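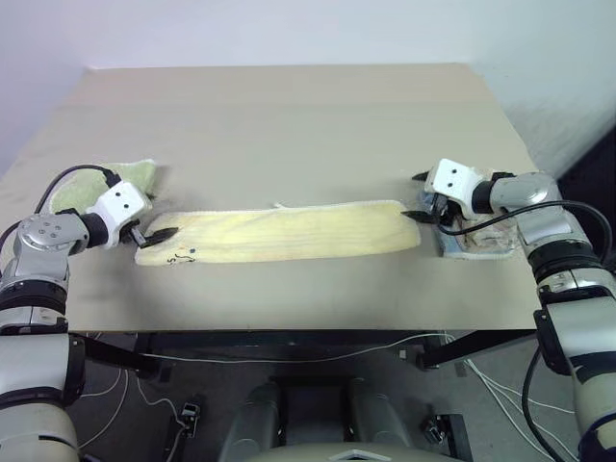

FOR IMMEDIATE RELEASE

Cerance Print Collection Opens Catalog of Suma Valley Engravings

TOROVWOOD, 5/6/23. The Cerance Print Collection has opened its catalog of engravings and etchings from the Suma valley workshops to the public. The catalog covers 339 impressions, of which 202 are line engravings. The remainder are etchings, drypoints and mixed intaglio prints. All entries can be consulted in the study room at Torovwood and through the collection's website.

The Suma workshops began as commercial shops producing labels, calendars and devotional sheets. Independent prints of landscape and market subjects appear later, first as small plates sold in sets and then as single sheets in larger formats. Few of the plates carry a date. Earlier lists arranged the work by subject, which placed prints from the same shop in different groups and gave little help with dating.

The new catalog arranges the prints by technique and by the state of the plate. Each entry records plate dimensions, sheet dimensions, paper type, watermark where present, inscriptions, and known states. Where two or more impressions from one plate survive, they are listed in printing order as judged from plate wear. Attribution to a workshop is marked as signed, documented or proposed.

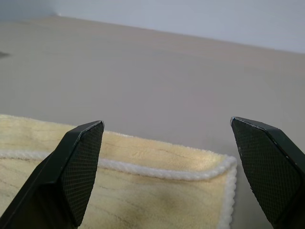
Hatching is the main evidence used for the proposed attributions. Engravers in the valley built their middle tones from two sets of parallel lines, and the angle between the sets, the spacing, and the taper at the line ends differ from one shop to another. A machined crosshatch, such as the fine texture on the flat inner faces of the black gripper fingers, gives a useful point of comparison when read against hand-cut work. In the hand-cut plates the second set of lines is generally shallower than the first and loses ink earlier, so that late impressions may show a single set in areas where early ones show both.

Prints linked to the Pons workshop form the largest group. They are marked by a narrow crossing angle in skies and by short flicks along the shaded side of figures. The catalog moves 42 sheets into this group from the former "unassigned" category. It also removes 4 sheets that had been listed under Pons, all of them now described as later restrikes on machine-made paper.

A selection from the catalog will be shown in the lower gallery at Torovwood from September. The display will place early and late impressions from the same plate side by side. Light levels will be held low, and the sheets will be changed once during the run.

Study room visits are by appointment. Requests should state the catalog numbers required. Hand lenses are supplied; pens, ink and adhesive notes may not be brought into the room. Reproduction requests are handled separately through the Cerance image desk.

About the Cerance Print Collection

The Cerance Print Collection holds works on paper from regional workshops, with an emphasis on intaglio printing. It maintains a study room, a gallery and a reference library at Torovwood.

Last updated: with release

Shares: 42
Comments: 4

Related releases
Paper Survey of the Suma Valley Etchings Completed
Pons Workshop Account Books Transferred to the Library
Study Room Guidelines Revised
Lower Gallery Lighting Replaced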